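Toalhas: enrolar ou dobrar?

mitra_kordestani
29/12/2019
Boa noite a todos. Desculpem o meu português, ainda estudo. Eu enrolo as toalhas de banho, mas a verde fica sempre frouxa e a ponta torce. 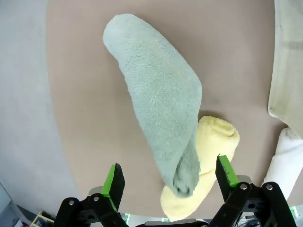

A verde e a amarela, enroladas.

pondetti453
A amarela está bem. A verde precisa de ser dobrada em 2 antes de enrolar.

ovley
Não concordo. Enrolada ocupa mais lugar na prateleira. Eu dobro em 4 e pronto.

mitra_kordestani
Obrigada aos dois. Mas a minha prateleira é muito estreita, dobrada não entra. Vou tentar como diz o pondetti453.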